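Parkik Publishes Handling Guide for Two-Arm Robot Work Cells

STOSTATVILLE, 18/03/2026 - Parkik today released a good-practice guide for companies that use robot arms to sort and pass small electrical parts. The guide runs to 70 pages and can be downloaded at no cost from the Parkik website.

It covers tabletop cells in which two arms share one work area. Topics include gripping force, cable routing, speed limits during a handover, bin placement and the records a site should keep after a stop.

"Most of the questions we get are about the handover," said Tiina Lindqvist, lead author of the guide. "People want to know which arm lets go first and what the cell should do if neither one has the part. We wrote that chapter first and it is still the longest."

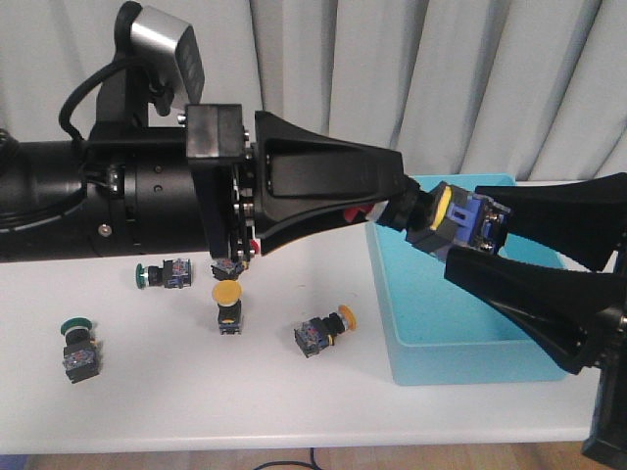 The guide asks operators to test each new part type for 500 cycles before regular use. Parts with exposed terminals, such as push-button switches, should be gripped by the collar or housing where possible. Any change of gripper fingers means the test has to be run again.

A draft was sent out for comment last June. Parkik received 93 comments and changed two chapters as a result, those on emergency stops and on floor cables. Bakilana, which runs sorting cells for switch makers, took part in the review.

"We had our own rules, but they were spread over several manuals," said Jacobus Pillay, operations manager at Bakilana. "The checklist in the back is what our shift leads will use."

The guide is voluntary and does not replace national safety law or a site's own risk assessment.

Printed copies can be ordered from Parkik. Questions about the guide should be sent to Hortensia Cabral in the Parkik press office.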